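About Clalbridge

Home / About us / Courses / Repairs / Contact

Clalbridge is a clothing repair shop and sewing school in Sterkovard. We mend clothes for people who don't want to do it themselves, and we teach people who do. Both sides of the business share one building, one phone number and one front desk.

How we started

Zainab Idahosa opened Clalbridge on July 14, 2020, in the front room of the old Fröhlich dry goods store on Canal Street. She had worked in alterations for most of her adult life, first at a bridal shop and later in the back of a department store. When the department store closed its alterations counter, she kept the customers who had her phone number and worked from her kitchen until she signed the lease.

For the first few months the shop did repairs only. Customers left their clothes in a bin by the door with a note pinned to them, and Zainab called them with a price. A lot of the work in that first summer was pants that needed letting out and coats that people had finally pulled from the back of the closet. The front room measured 856 square feet, and it filled up fast.

The school came out of the repair work. People picking up a hemmed pair of pants kept asking how it was done. Zainab began staying open late one evening a week to show them, and by December there was a waiting list.

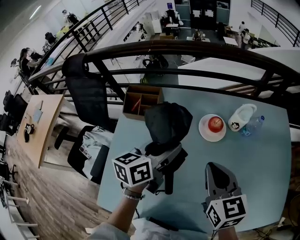
Rebecca Gatti joined the next spring to run the classes. She had taught home economics at a middle school and adult sewing at night, and she wrote the course plans we still use. She also talked Zainab into renting the rear half of the building, which had been storage for the Fröhlich family and needed new wiring and a new floor. The repair bench moved to the back. The classes moved to the front, where the windows are.

What we repair

Most of what comes in is ordinary clothing: jeans worn through at the thigh, shirts with frayed collars, coats with torn linings, zippers that have lost teeth. We also take in canvas bags, curtains, cushion covers and light tents. We charge by the job, and we give you the price before we start.

We can usually match thread closely. Matching fabric is harder, especially on clothes that have been washed for years, and we will show you the patch against the garment before we sew it down. Some customers want a repair that can't be found. Others would like it to show. Either is fine — please tell us at drop-off, as the two take different amounts of time.

We don't repair leather, fur, shoes or wetsuits. We don't do dry cleaning. Clothes have to be washed before you bring them in, and we will send them home again if they aren't. 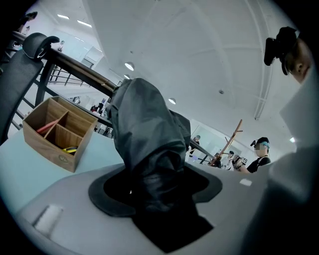
Crumpled dark gray fabric, bunched at the top.

What we teach

Our main course is called Mending One. It runs for 9 weeks, one evening a week, with 16 places in each group. You need no experience. We start with threading a needle and knotting off, go on to buttons, hems and seams, and spend the last three weeks on patches and darning. You bring your own clothes to work on from the second week.

Mending Two is for people who have finished Mending One or who can already use a sewing machine with some confidence. It covers zippers, linings, pockets and basic alterations such as taking in a waist or shortening a sleeve. A sleeve with a lined cuff takes most people two full evenings, so the course has more bench time and less talking.

We also run single Saturday workshops. The subjects change through the year. Sock darning and jeans repair come around most often, and the curtain workshop tends to be offered in the fall. The current list is on the Courses page.

Children from age ten can take the Saturday workshops with an adult. The evening courses are for ages sixteen and up.

How we teach

Groups work at shared tables, and the teacher moves from one to the next. We show each stitch slowly, twice, and then everyone tries it on scrap cloth before touching a real garment. Left-handed students are shown left-handed. We had to learn to do this properly ourselves, and Rebecca spent a winter redrawing all the handouts in mirror image. 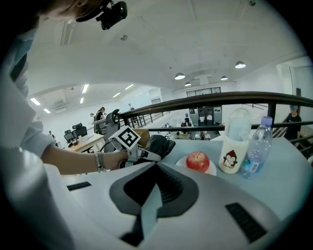 We don't give grades or certificates. If you miss an evening, you can make it up with another group in the same week, provided there is a seat. If you fall behind on a project, the open bench on Thursday afternoons is free to anyone enrolled in a course, and there is always a teacher in the room.

Machines, needles, pins, scissors and scrap cloth are included in the course fee. Thread is included too, apart from the heavy topstitching thread used for jeans, which we sell at the desk. You are welcome to bring your own machine if you would like to get to know it better. Please have it serviced first.

Where our materials come from

We buy thread and zippers new and get most of our patching cloth secondhand. Worn sheets, old work shirts and clean offcuts are all useful. If you have cotton, linen or wool that you can't use, bring it to the front desk during opening hours. Pieces should be at least the size of a dinner plate. We can't use stretch fabric or anything with a rubber backing.

Buttons are kept in the wall of small drawers left over from the Fröhlich store. They are sorted by size first and color second, and students can take what they need for class projects.

The repair fund

Each year we set aside part of our income for repairs to winter coats for people who can't pay. Last winter the fund covered 500 coats, most of them sent to us through schools and shelters in the county. New zippers were by far the most common job. If you work for an organization that gives out coats, call us in early fall and ask for Zainab. 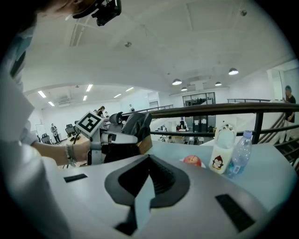

Booking and payment

Courses are booked online through Jadutico. You will get a confirmation by email with the start date, the room and a short list of what to bring. Full payment is due at booking. You can cancel up to two weeks before the first evening and get your money back, less a small handling charge. After that we can move you to a later course once.

Repairs can't be booked online. We need to see the garment. Bring it in, and we will look it over with you at the desk, write up a ticket and give you a pickup date. We hold finished work for three months and call twice before that time is up.

Finding us

We are in the old Fröhlich building on Canal Street in Sterkovard, between the hardware store and the bank. The sign over the door still says Fröhlich — ours is the smaller one in the window. Parking is behind the building, and the rear door has a ramp. Ring the bell there and someone will let you in.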